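Gripper comparison, drawer task in sim: Kavmont two-finger vs. Gashi parallel
7/15/20

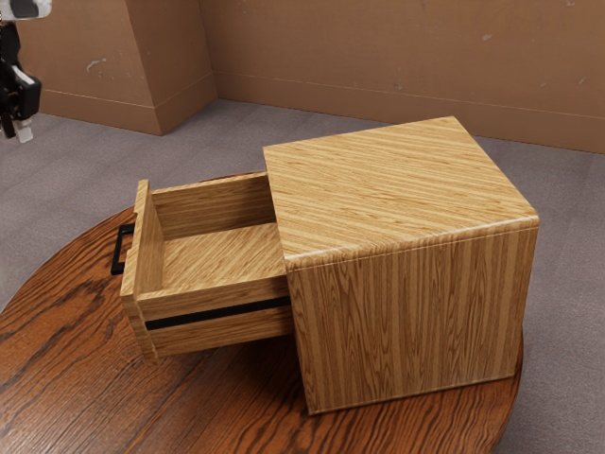 Picking up from the notes on controller gains. The drawer task was supposed to be the easy one, so I used it to compare the two gripper models before anyone spends time on the harder pick tasks. Same arm model for both, same start pose, same cabinet asset on the round table. The only things I swapped were the gripper and its tool offset.

Setup
Simulator is the Drutunar build from January. I did not update it. The newer one changes the contact defaults and I would have had to redo the baselines. Controller is the Cartesian impedance one, not joint position. Stiffness is the same in all axes to start with, then lowered along the pull direction after the first batch (see below).

55 episodes per gripper. An episode counts as a success if the drawer ends up past the halfway mark and the gripper has let go of the handle without pushing the drawer back in. I added the second condition after watching some replays where the drawer opened fine and then got shoved closed on retreat. The old script scored those as good.

Kavmont
Fingertips are narrow and get behind the bar handle without much trouble. Approach from above and slightly in front works. Approach level with the handle does not, the housing clips the front panel before the fingers close. 8 failures in the batch. Most were on release: fingers open, one tip stays hooked inside the handle, arm retreats, drawer comes with it until the contact breaks. Opening wider before retreat helps. So does backing off straight out from the handle for a short distance before going up.

Gashi
Wider pads, shorter stroke. 2 failures, both on approach, both with the wrist rotated the wrong way because the planner picked the other IK solution. I don't count that against the gripper. Grip on the bar is steadier and there is less twisting during the pull. The downside is clearance. With the pads fully open there is very little room between the inside pad and the front panel, and the real handle may not stick out as far as the one in the asset. Somebody should measure the one on the Tatar cabinet before we trust this number.

Stiffness
With full stiffness along the pull axis, the drawer model jerks at the start and the contact forces spike. Lowering it to half cleaned that up for both grippers. Lowering it further made the pull stall partway on the Kavmont. Left it at half. The runner friction in the asset is a guess on my part and I would not read much into the exact forces.

Camera
Fixed camera view is OK for checking drawer position. It is poor for checking the fingers at the handle. For the release problem I ended up reading contact logs. A wrist view would be worth adding before the next comparison. Wall and floor textures are the stock ones, no randomization yet.

Problems
- Tool offset for the Kavmont was off in the config, left over from the older fingertips. Fixed and reran the whole batch. Numbers above are from the rerun.
- Logging drops the last few steps if the episode ends on timeout. Not fixed.
- Reset sometimes leaves the drawer a hair open. Added a check that closes it before the arm moves.

Next
Measure handle depth on the Tatar unit. Rerun Gashi with that depth in the asset. Force the IK branch so the wrist flip goes away. Try the Kavmont with the straight back-off built into the release and see how many of the hook failures are left. Joint position controller after that if there is time.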